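Housekeeping Basics, Unit 5: The Bathroom Sink

Welcome back, everyone, and I hope you all had a chance to try the kitchen exercise at home (a few of you wrote to tell me how it went, which I loved!). Today we move on to the vanity sink, a small thing that people rush through every single morning.

Start by clearing the ledge. Then rinse the bowl with warm water, put a little dish soap on a soft cloth, and work from the back wall down toward the drain. Go gently, please, as glossy ceramic doesn't need scrubbing hard.

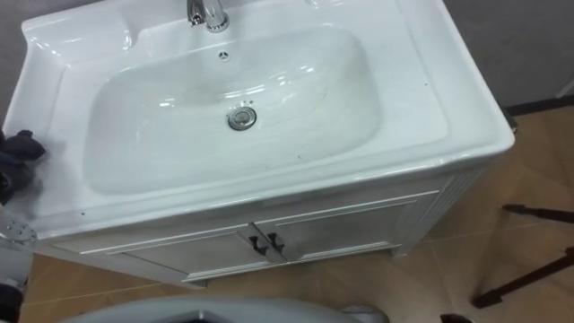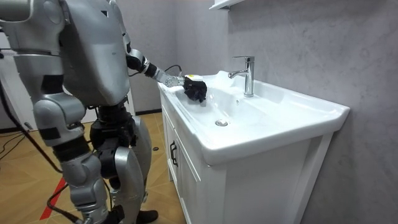

The places most of us forget are the little holes of the overflow cover, the rim of the stopper and the underside of the front lip, where your hand goes but your eye doesn't. An old toothbrush does nicely for the first 2. Dry the chrome last, with a clean cloth, and wipe the cabinet doors and handles while you're down there.

For next time, read the Bilyk handout, page 82, and bring your own cloths. Questions go to Jaime Magalhães in room 549.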